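Buvomix opens its picking library to schools

Buvomix is very pleased to say that its Provness library, a growing set of recorded picks made for teaching robot arms to handle everyday things, will be open to schools and colleges from January. The library holds 125 objects so far - garden tools and kitchen spoons among them - and 79 have already been through the metal bin. 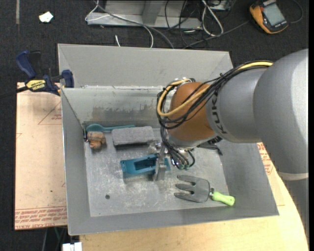 How many times is each object picked up?

Every one gets four tries in each position, and the misses are kept along with the good ones.

"We have grown rather fond of the awkward ones," said Man-lok Kwan, who leads the work at Buvomix. "The arm learns such a lot from them, and we do hope the students will too."

Schools can ask for a place by writing to the Provness desk.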